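Storside Garden Club
Minutes of the November meeting
Taken by Farzana Dewan

I said I would do the minutes for one season and this is my third, so you get them the way I write them! If I have you down as saying something you didn't say, catch me at the next meeting or drop a note in the box by the door and I'll fix it.

We started at 7:10 because we couldn't get the heat going. There were 16 of us, which is a very nice turnout for a cold night in November. Yolandi Jacobs ran the meeting. Mpho Mokoena sent word that he'd be late and then walked in before half the people who hadn't sent word.

Last month's minutes

Approved with one change. I had written that Zodwa's dahlias were dug up before the first frost. Zodwa Kruger would like it known that they were dug up after it, on purpose, once the tops had gone black, and that this is how it should be done. I've changed it. (Sorry, Zodwa.)

Money

Vusumuzi Swanepoel went over the books. We have $3,969 in the account, up a little on last fall, and most of the difference is the spring plant sale. We still owe Debnath for the last load of compost. Vusumuzi has the bill and will pay it this week. I asked if we could get a better price by ordering with the Ultport people again, the way we did two years ago, and he said he'd call them, but last time the truck went to Ultport first and we ended up with the bottom of the load, all sticks. A couple of people remembered the sticks very well.

Dues stay where they are. Yolandi asked if anyone wanted to talk about it and we all looked at the cookies.

Seed swap

This took up most of the evening, so it takes up most of the page. The swap will be in February again, in the big room, doors open at 10 in the morning. Last year we put out 276 packets and there were maybe a dozen left at the end, nearly all of them zucchini. Please, please don't bring zucchini unless it's something out of the ordinary!

Mpho wants us to be stricter about labels. Last year he took home a packet marked "red, good" and grew it all summer, and it was a pepper, and it was orange. So this year every packet gets the plant, the variety if you know it, the year you saved it, and your first name. Zodwa asked what to do if you don't know the variety. Write "don't know." I thought that was fair, and so did the room.

We went back and forth for a while on whether store-bought seed should be allowed. Some people feel a swap is for saved seed and that's the whole point of it. Others (me too, I'll own up) always end up with half a packet of lettuce they'll never get through. We settled on two tables, one for saved and one for store-bought, and the store-bought packets need to be no more than two years old. Vusumuzi voted against it but said he'd help carry the tables.

Squash and pumpkin seed came up too. If you grew more than one kind near each other and didn't hand-pollinate, they've very likely crossed, and what comes up may not be anything you want to eat. Yolandi would like those kept off the saved table unless you bagged the flowers. I grew three kinds in one bed this year, so that's me out.

Drying and storing

Yolandi gave a short talk on this and I took more notes than I usually do. Let the seed dry on a plate or a screen, out of the sun, for a couple of weeks, and don't use paper towels for tomato seed unless you like picking it off with a fingernail. She uses coffee filters. Bean seed is ready when it cracks if you hit it with a hammer. If it squashes, give it longer. After that it wants to be cool, dark and dry, and it wants to stay that way, so a kitchen cupboard over the stove is about the worst place in the house. Mine have been over the stove for nine years, which explains my parsley.

Paper envelopes are fine as long as the thing they go into shuts properly. Zodwa uses jars with a spoonful of dry rice in the bottom. Mpho keeps his in the fridge door next to the mustard and says his family has gotten used to it. A metal box with a lid will do too, and it has the big plus that mice can't chew through it. Quite a few hands went up when Yolandi asked who had lost seed to mice.
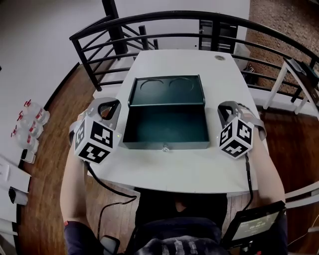 How long will saved onion seed keep?

Figure on one year, maybe two if it's been kept cool and dry the whole time. Onion, leek and parsnip are the short-lived ones, so sow those first and save fresh each time. Tomatoes and cucumbers will often go five years or longer.

Zodwa added that if you're not sure, put ten seeds on a damp paper towel in a plastic bag, leave it somewhere warm, and see how many sprout. If it's fewer than half, sow thick or start over with new seed.

The Wilix beds

The raised beds on the Wilix side need new boards on the north end. Vusumuzi has looked at them and says the corners are soft enough to push a finger into. He'll get a price on cedar. Work day to be set once we know when the boards are coming, and bring gloves and a drill if you've got one. I'll bring soup. Last year's soup was not my best, and this one will have more in it.

Garlic is in at the far bed and mulched. If you walk through there, stay on the path.

Odds and ends

The hose is to be drained and hung up for the winter. Mpho said he'd do it on his way out.

Somebody left a blue casserole dish after the harvest supper. It's on the shelf in the kitchen, and it's washed.

We need a speaker for March. Yolandi knows a woman who grafts apples and will ask her. If she can't come, I've said I could talk about rhubarb, so let's all hope she can come.

To do

Vusumuzi: pay Debnath, call Ultport, price the cedar.
Yolandi: ask the apple lady, book the big room for February.
Mpho: make up a sample label and bring copies.
Zodwa: envelopes, the small brown kind.
Me: these minutes, soup.

We wrapped up at 8:50 and stayed another half hour talking about slugs. Next meeting is in January at the usual time, and it's Zodwa's turn to bring cookies.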